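Trimura Modular Wire Cubes – Set of 11 Panels

I sell a lot of storage out of a very small shop, and the Trimura cubes are the ones I keep reordering. They're black wire-mesh panels that snap together at the corners, and you build whatever shape your kitchen, closet or craft room will put up with. No tools, no wall anchors, no allen key that vanishes under the fridge! 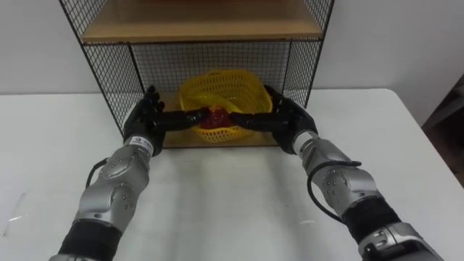
Written by the owner, Sorensen Home & Pantry
Updated in February

So, what do you get for your money? The box has 11 panels, a bag of corner connectors and two shelf boards. The boards drop in flat and stop small things from tipping through the mesh (ask me about the great spice jar avalanche). I've had a stack of these in my own pantry for three years now, and the only thing I've replaced is one connector that I stepped on in bare feet. We both came off badly.

The mesh is powder coated, and it wipes down with a damp cloth. I wouldn't leave it outside over the winter, and I wouldn't put it in a shower, but a laundry room or a garage is fine. If you get a scratch, a dab of black enamel paint covers it nicely.

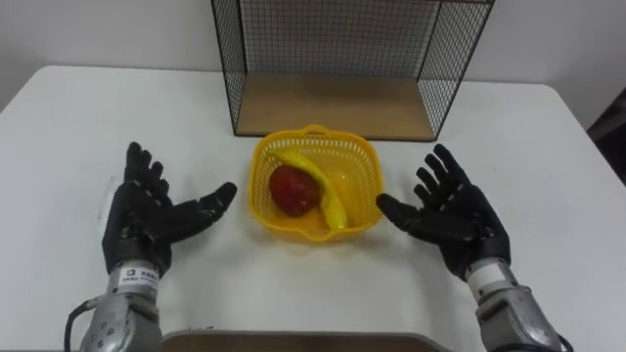 Fruit is the thing I get asked about most, oddly enough. People buy a set for the pantry, love it, and then want to know if it will work for produce. Yes! Air gets through on every side, so onions and potatoes keep much better than they do in a closed cupboard. I do use a basket for anything soft, like the yellow one with the apple and the banana, so nothing gets pressed into the wire. Just don't leave those two together for too long if you like your bananas firm – apples hurry them along something awful. Mine live on separate levels now.

A few words on the other brands I carry. The Garnov cubes are heavier and better for books, but they cost more and the connectors are a fight to get apart again. The Fendis ones are cheap and cheerful, and I'd happily put one in a dorm room. For a kitchen I'd pick the Trimura every time, mainly for the boards. Please don't mix brands, by the way. The connectors look identical and they are not.

Putting it together takes me the length of a cup of coffee. Start with the bottom, push the panels all the way into the connectors until they click, and leave the top panel for last. If it wobbles, one corner isn't seated – it's always the corner you were sure about. A rubber mallet helps, or the heel of an old sneaker.

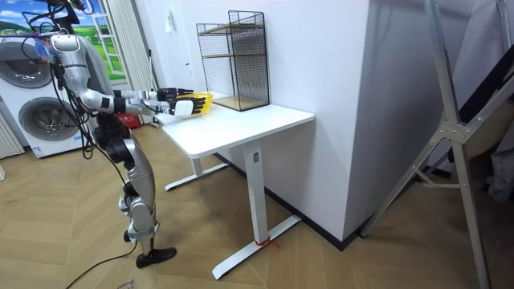

Yellow slotted basket, sold separately.

Details
Panels per box: 11
Shelf boards: 2
Finish: black powder coat
Item number: 332
Returns: 60 days, opened boxes are fine
Warranty: 36 months on panels and connectors

Orders placed before noon go out the same afternoon. Extra connectors come in small bags, and I'd add one to your cart while you're here (see bare feet, above).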